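Arkwood opens bathroom showroom in Forkley

Arkwood, the bathroom and kitchen fitting company, will open its second showroom in Forkley in December. The new site takes over the former Titer carpet warehouse on Zeng Street and brings 49 jobs to the town, including fitters, designers and delivery staff.

The showroom will have 80 bathroom displays on a single level, with step-free access from the car park and a separate area for walk-in showers and other accessible fittings. Customers will be able to book a free planning session with a designer or come in without an appointment.

Arkwood bought the building last spring after it had stood unused for several years. The roof has been replaced, the loading bay moved to the rear and the front opened up with full-height windows. Parking has been extended to 200 spaces, shared with the garden centre next door. Most of the building work was carried out by firms based within the county.

A spokesperson for Arkwood said: "Many of our customers have been travelling from Forkley to our first showroom, which can take most of a morning by the time they have parked. We wanted a place closer to them, with enough room to show complete bathrooms instead of a row of taps on a board."
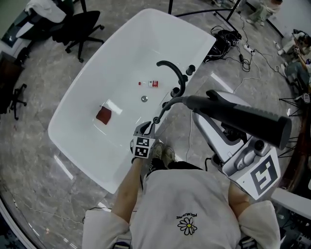

The company says its designers are being asked more often for help with the whole layout of a room, and less often for a straight swap of one suite for another. Freestanding baths are a large part of this. They need more floor space than a fitted bath, and the pipework has to be planned before the floor goes down. The position of the tap also matters. A curved black gooseneck tap on the rim of a white bath, for example, gives a strong contrast, but customers need to think about which side they will get in from and whether they can reach the tap comfortably. Arkwood's designers will go through these points at the planning session, and measured drawings will be sent out afterwards with a written quotation.

Prices will be shown on every display, with fitting costs listed separately. Arkwood said this followed comments from customers who found it hard to compare quotations when the two were combined.

The Forkley site will also take back old baths, basins and radiators from homes where its fitters are working. Metal items will go for recycling, and sound ceramic pieces will be offered to local reuse projects – a service already running at the first showroom.

Arkwood plans to take on apprentices in plumbing and tiling at the new site. Training will be split between the workshop behind the showroom and customers' homes, under the supervision of an experienced fitter. Applications open one month before the showroom does, and no previous experience is needed.

The showroom will open at 9am daily, with late opening until 8pm on 2 evenings a week. Details of the opening programme, including tiling demonstrations and advice on ventilation, will be displayed at the Zeng Street entrance.

Ends

Notes to editors

Arkwood supplies and fits bathrooms and kitchens for private homes and small landlords. Press visits to the Forkley showroom can be arranged before opening through the Arkwood press office.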